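Setting the steam and soleplate on a domestic iron for mixed fabrics

Last revised 3rd May

Read the care labels before filling the tank. The dots inside the iron symbol give the maximum soleplate temperature: one dot for acrylic, nylon and acetate, two for wool and polyester blends, three for cotton and linen. A crossed-out iron means the item should be left alone. Where a garment is made of more than one fibre, use the setting for the most delicate of them.

Sort everything by setting and start with the lowest. An iron heats up quickly and cools slowly, so working upwards saves waiting. Allow 3 minutes after each change of setting, even if the lamp goes out sooner. The thermostat on the Jimano irons we use overshoots on the first cycle and settles on the second.

Filling

Unplug the iron. Set the steam lever to dry. Fill to the line with tap water, or with equal parts tap and distilled water in a hard water area. Do not use water from a tumble dryer tank, which carries lint and softener residue. Starch goes on the cloth and never in the tank.

Steam needs a hot soleplate. At one dot most irons will drip, so keep the lever on dry and use a damp pressing cloth. At two dots use low steam. At three dots use full steam, with the burst button for seams and thick hems.

Shirts

1. Collar, underside first, from the points towards the middle. Turn and repeat.
2. Yoke, one shoulder at a time over the narrow end of the board.
3. Cuffs, opened flat, inside first.
4. Sleeves, smoothed from the underarm seam outwards.
5. Front panel with the buttonholes, then the back, then the button side. Steer the tip between buttons, not over them.

Hang the shirt straight away and fasten the top button. Leave it 7 minutes before folding - cloth that is still warm takes new creases.

Jeans and other heavy cotton

Turn inside out. Press the pocket bags and waistband, then the legs with the seams aligned. Dark denim goes shiny if ironed on the right side at three dots.

Cleaning

Run the self-clean cycle every 2 months. Nusrat Bepari's notes on descaling the Hisora steam generator cover the larger models, where the boiler cap must be cold before it is loosened. Empty the tank after every session and store the iron upright on its heel.
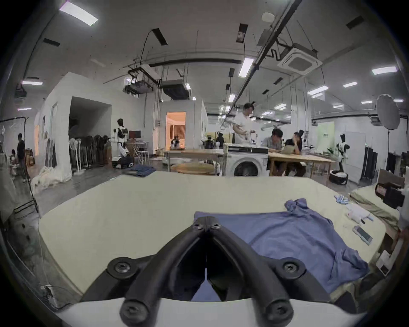
If brown marks appear on the cloth after descaling, refill with clean water and steam over an old towel until they stop. Marks that keep coming back usually point to scale in the valve - remove it and soak it in white vinegar overnight, then rinse and refit.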